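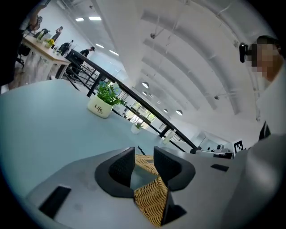 A potted plant with small pale blue flowers on a tabletop.

Lollis to Host Cilline Cup Volleyball Finals

LOLLIS, November 2025 – The Cilline Cup women's volleyball finals will be played at Arai Arena in May. The field will have eight teams, up from seven last season, and matches will run for four days. Pistano, the event's ticketing partner, will sell all-session passes for $145. Single-day tickets go on sale after the bracket is set. Parking at the arena is included with every pass.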